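かごの中身

8月16日が締め切りだというのに、私はまだ一文字も書いていなかった。ウェブマガジン「Netwood」の家電欄で、今回のお題はMelnykの片腕ロボット貸し出しサービス「Denlow」。七日間借りて、使って、二千字で感想を書く。いつもなら炊飯器とか加湿器とか、そういうのを回してもらっている人間なのに、いきなりロボットですよ。編集部から電話が来たとき、私は洗濯物を抱えたまま「やります」と言ってしまった。 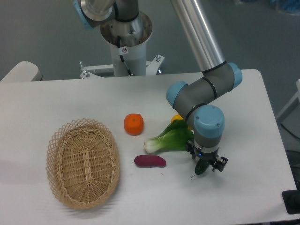
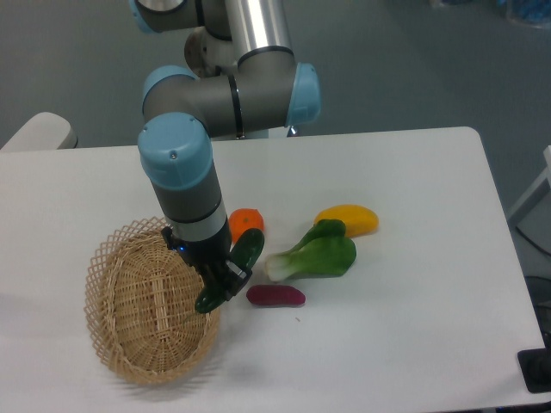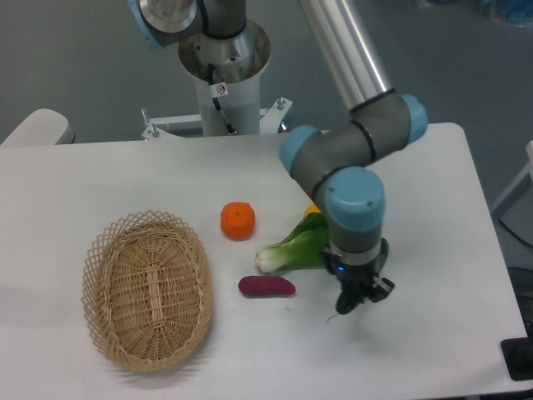 借りるまでは簡単だった。申し込みの画面で設置場所の広さを入れて、床の種類を選んで、あとは待つだけ。うちの居間にはとても入らないので、実家の元店舗に置いてもらうことにした(父が八百屋をたたんでから、ずっと物置みたいになっていた場所だ)。練習用のセットには、みかん、さつまいも、チンゲン菜といったおもちゃの野菜や果物に、縁を格子に編んだ楕円のかごがついてくる。腕の関節に水色の丸い蓋がついているのが、私はけっこう気に入った。工場の機械みたいなのを想像して身構えていたから、あの色にはだいぶ助けられたと思う。

説明書は六百七十二ページあった。誰が読むんだろう、と思いながら目次を開いたら、三十分が過ぎていた。最初の章が「はじめに」で、次の章が「はじめる前に」で、その次が「はじめる前の準備」なのだ。いつになったら始まるの! あきらめて、腕を動かすソフトのほうを立ち上げた。こちらはCirnovという名前で、画面に「なにをしますか」とだけ出る。ありがたい。最初からこれを見せてほしかった。

「野菜をかごに入れて」と打ち込んだ。

腕が、すうっと動いた。

私は声を出して笑ってしまった。だって、本当に入れるんですよ。つまんで、持ち上げて、かごの上まで運んで、放す。緑の野菜がぽとりと落ちて、それだけのことに私は拍手までした。元店舗のシャッターは半分開けてあったから、前を通った自転車の人がこっちを見ていたけれど、かまうものか。

拍手を聞きつけて、奥から父が出てきた。

父は七十を過ぎて、店をたたんでからは朝の体操と昼寝と相撲で暮らしている。ロボットが来ることは話してあったのに、「ふうん」としか言わなかった人だ。その父が、つっかけのまま腕の前に立って、じっと見ている。私はもう一回やってみせた。みかんが入り、チンゲン菜が入り、さつまいもが入った。

「だめだな」と父が言った。

「なにが」

「芋が上だ」

そこ? と思った。私は、ロボットが家で野菜を運んでいるという、その一点で胸がいっぱいだったのに。

「菜っぱの上に芋をのせるやつがあるか。つぶれるだろう」

「おもちゃだから、つぶれないよ」

「おもちゃでもだ」

父はそう言うと、かごの中身を全部出してしまった。それから、芋、みかん、菜っぱの順に入れ直した。手が速い。最後にチンゲン菜の向きをちょいと直して、葉のほうを手前にした。お客さんから見て青々して見えるからだという。店をやっていたころ、私はレジの横で宿題をしながら、この手つきを何百回も見ていたはずなのに、まったく覚えていなかった。

それからが大変だった。父はロボットに仕事を教えると言い出したのだ。

Cirnovには「教える」というボタンがある。押してから順番を言葉で書くと、次からそのとおりにやってくれる。父は字を打つのが嫌いなので、私が打つ係になった。「重いものを先に入れる」と打つと、腕は芋からつかんだ。父は腕を組んで「おう」と言った。「やわらかいものは最後」と打つと、画面に「やわらかいものはどれですか」と出た。

「見りゃわかるだろう」

「わからないんだって」

「うちに来た高校生のバイトと同じだな」

その高校生は二日でやめたらしい。父はまだ根に持っていた。

次の日も、その次の日も、父は朝の体操が終わると元店舗に来た。私が着くころにはもう椅子に座って待っている。スイッチは勝手に入れない。そこは律儀なのだ。「先生、お願いします」と私が言うと、まんざらでもない顔で立ち上がる。私は原稿のために動作の速さとか音の大きさとかをメモするつもりだったのに、ノートを見返すと「みかんはヘタを上に」「きゅうりは立てない」「袋の口をしばるな、客がほどくのに困る」と、父の言葉ばかりが並んでいた。袋の話なんて、ロボットにはまるで関係ない。袋、ないし。

五日目に、腕が止まった。

さつまいもをつかもうとして、つかまず、ちょっと戻って、また近づいて、そのまま動かなくなった。画面には「順番を確認しています」と出ている。私はあわててMelnykの窓口に電話をした。出てきた人はとても感じがよくて、これまで教えた内容を画面越しに確認してくれて、しばらく黙って、それから言いにくそうに言った。

「お客様、『芋は先に入れる』と、『芋は最後まで客に選ばせる』が、両方登録されておりまして」

父のほうを見た。父は天井を見ていた。

「どっちも本当なんだ」と父は言った。「先に入れるんだが、大きさで迷う客がいるだろう。そういうときは待つんだ。待ってるあいだに、ほかのを包む」

「それ、どう打てばいいの」

「どうって……客の顔を見て」

窓口の人は電話の向こうで全部聞いていて、「勉強になります」と言った。いい人だった。結局、二つ目のほうを消すことになった。私が「消すよ」と聞くと、父は「おう」と言い、消えてからもう一度画面をのぞきこんで、「ほんとに消えたのか」と聞いた。消えたよ、と答えると、父は昼寝をしに奥へ戻っていった。その日はもう出てこなかった。

夜、ひとりで原稿を書こうとした。設置の手軽さ、星四つ。説明書、星一つ。ソフトのわかりやすさ、星四つ。そこまではすらすら書けたのに、「どんな人におすすめか」の欄で手が止まった。ひとり暮らしの人? 腕を悪くした人? 野菜をかごに入れるだけなら、正直なところ自分の手のほうが早い。貸し出しの箱を受け取って、置き場所を空けて、説明書の目次と戦って、それでようやくチンゲン菜がかごに入る。そう書けばよかった。それで二千字は埋まる。でも、そう書いてしまうと、朝から椅子に座って待っていた父のことがどこにも入らない。家電欄だから、入らなくていいのだけれど。

六日目、父は来ないかと思っていたら、いつもより早く来ていた。しかも前掛けをしていた。店のころの、紺色の、ひもが片方ほつれたやつ。どこにしまってあったのか、聞いても教えてくれなかった。

「今日は通しでやる」と父は言った。

通し。お芝居の稽古みたいだ。私は「野菜をかごに入れて」と打った。腕が動いて、まず芋。それからみかん。ヘタの向きまでは教えきれなくて、みかんはころんと横を向いた。父は手を出しかけて、引っこめた。最後にチンゲン菜が、いちばん上に置かれた。葉は手前ではなく奥を向いていたけれど、いちばん上にはちがいなかった。

腕が元の位置に戻って、止まった。

父はかごを両手で持ち上げて、私に差し出した。

「はい、お待ちどおさま」

店の声だった。五月に店をたたんでから三度目の夏になる。その声を聞くのも三年ぶりということになるのに、口のほうが勝手に覚えていて、私は「いくらですか」と聞いていた。

「まけとくよ」

父はそう言って、おもちゃの芋をもう一度取り出し、しげしげと眺めて、「これはいい芋だ」とつぶやいた。

七日目の午後、引き取りのトラックが来た。係の人がふたりがかりで台から腕を外して、箱に詰めていく。父は横で「そっちを下にしたほうがいい、重いから」と口を出していた。係の人が「あ、そうですね」と素直に入れ替えたので、父はますます背筋が伸びた。トラックが角を曲がるまで見送ってから、前掛けを外して、たたんで、それを棚の上に置いた。奥にはしまわなかった。

原稿は締め切りの夜十一時に送った。「どんな人におすすめか」の欄には、さんざん迷って「人に教えるのが好きで、教える相手がいなくなった人」と書いた。編集部からは翌朝、短い返事が来た。おもしろいけれど、対象が狭すぎませんか、とのこと。

直すべきかどうか考えながら実家に電話をしたら、父が出た。延長っていうのは、いくらするんだ、と聞かれた。私は料金表を探しに、ノートパソコンのところへ戻った。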